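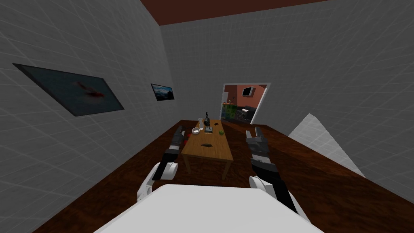
People keep asking me if a machine can clear a table yet. Short answer: sort of, in simulation, on a good day. Longer answer in this thread.

1/ Clearing a table sounds like one chore. For a two-armed robot it's a pile of separate problems. A bowl gets pinched at the rim. A lime rolls. Anything flat and thin is hard to get fingers under at all.

2/ I spent most of June running table clearing in simulation. 1125 tries. The bowl was the easy one. Round fruit was fine once I slowed the wrist down.

3/ Glass was bad. In sim you can knock over a bottle all day and it costs you nothing. In a kitchen you'd be sweeping, and I don't know of a home robot I'd trust with the sweeping either.

4/ The worst item was the flat black thing in the middle, phone or wallet, take your pick. Fingers come down on each side and close on nothing. A person slides it to the edge and lets it tip into their hand. We had to script that move, and it still missed a lot.

5/ Tumelo Cele asked why I don't just use suction. I tried it on the Didetti arm. Works on a phone. Doesn't work on cloth or anything with a rough surface, and then you need a tool change in the middle of the job.

6/ Shop floors are further along. Borghild Magnusson runs packing at Sjöberg and has 3 arms on one line. Same box, same spot, same light, all shift. She says they stop for a person 4 or 5 times a day, mostly for torn cartons.

7/ Her line also doesn't have to decide anything. At home somebody has to know that the lime goes back in the bowl, the lamp stays put, and the phone belongs to whoever left it there. Grasping gets the attention. Sorting out what goes where is most of my bug list.

8/ Would I buy one for the house now? No. I'd pay for one that only does dishes from table to counter, if it was slow and didn't break things. Alov says they're working on that. I haven't seen it run.

9/ Next up for me is the same table with the items moved every run. I'll post the numbers when I have them, including the bad ones. If you work with thin flat objects and have a gripper you like, send me the name.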